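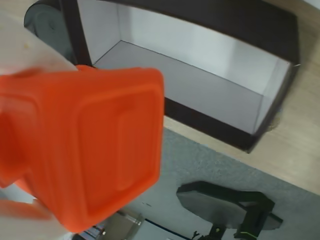 marrowfat replied:
Soak them overnight, yes, but please don't add salt to the water! I did that for years and my beans took three hours and still had skins like crisp packets.

tinpot_62 wrote:
Got to disagree there, marrowfat. Salted soak every time for me, a good tablespoon in a big bowl, then rinse. Skins come out lovely and soft. If yours were tough I'd blame old beans or hard water. Where do you buy them?

marrowfat wrote:
Kalwood, the dried goods place, the big sack. It does sit in the cupboard a while, I admit.

tinpot_62 wrote:
How long is a while?

marrowfat wrote:
Since March. Possibly not this March. 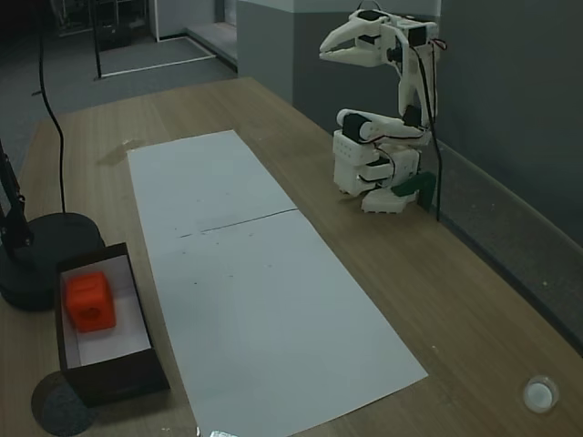 leekandbarley wrote:
Old beans then, tinpot's right. I've just finished a 1,000 g bag of the Halás white ones and they were superb – creamy all the way through, and they only needed 87 minutes at a bare simmer with a bay leaf and half an onion. I weighed out 462 g dry and it fed us for most of the week. Soup first, then on toast with loads of garlic, then the last of them mashed into fishcakes (do try this, it's so good).

I leave the tomatoes out until the end, by the way. Put them in early and you'll be waiting till bedtime.

marrowfat wrote:
Fishcakes! Right, I'm trying that. Still not salting the soak though.
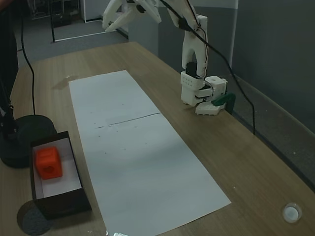

leekandbarley wrote:
Fair enough, do half and half and see which you like. Forgot to say, keep the cooking water. It sets to a jelly in the fridge and makes the best gravy you've ever had, and it freezes well in old yoghurt pots.

tinpot_62 wrote:
Seconded on the gravy. Has anyone tried bicarb for hard water? A pinch, not a spoonful, or they taste of soap.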